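Week 6 notes: comparing grippers without fooling yourself

These are the notes I talk from, cleaned up a bit, so they'll wander the way I do. Bring the Brasmont sheet from last time, because we're going to fill in the right-hand column together.

Quick recap first. Last week we had two grippers on the bench, the Elusov parallel jaw and the Soriano suction cup, and a lot of you came away sure that suction had won. It did win, on boxes! Flat cardboard is about the kindest thing you can hand a suction cup. Swap in something with holes, ridges or wrinkles and the cup leaks, the vacuum reading drops, and the arm carries a whole lot of nothing over to the drop-off spot. So this week is about picking test objects that are fair to both, and then keeping score in a way you could defend to a grumpy reader.

My favorite way to do it is a mixed bin. You want something round, something hollow, something with a crushed or uneven surface, and something long and awkward. A stapler is great for this (heavy for its size, and no two people agree on where to grab it). Toy bricks are good too — the studs make a mess of a suction seal, but flat fingers love the straight sides. An apple rolls if you nudge it. A mug gives you a handle, a rim and an outside wall, and your planner has to choose.

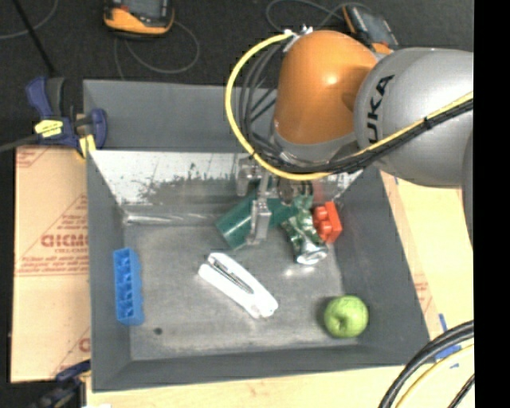
Why can't we just run each object by itself and average the results?

Single-object tests leave out the neighbors. In a bin, the fingers need room to get down on both sides of the target, and a grasp that works fine in the open can fail when another object or the wall is in the way. The average from the single tests will come out too high, and it will flatter wide grippers the most.

Okay, the walls. Sloped walls help you, since things tend to slide back toward the middle, but the fingers can still bump a slope before they reach anything lying near it. When you log a failure, write down if it was a wall problem or a grasp problem. I lumped those together in my first big comparison and had to throw out 800 attempts. I still get a little sick thinking about it.

How many attempts is enough? The Mevgate set I keep quoting has 3,000 attempts per gripper, and you won't get near that in one lab session. Our own section ended up with 1,455 last February, which was plenty to separate the two grippers on bricks and nowhere near enough to separate them on the apple. Look at each object's count before you get excited about the total.

Rules for the lab, and please stick to them:

Shuffle the bin the same way before every run. Same person, same motion.
Clamp the bin down. If it shifts, your camera calibration is off and you'll blame the gripper for it.
Keep the arm speed fixed for both tools. You can try up to 8 speeds later if you have time, but not in the main comparison.
A pick counts when the object is let go over the drop-off spot. Lifted and dropped halfway is a fail, write it down as "drop".
Check the cable slack with the wrist turned all the way each direction before you start.

For the write-up I want one table and one page. Tell me which gripper you'd put on the arm for this bin, which object gave you the most trouble, and what you'd change about the test. Raw logs go in the Brasmont folder with your section number in the file name.

Next week is cameras, fixed versus on the wrist.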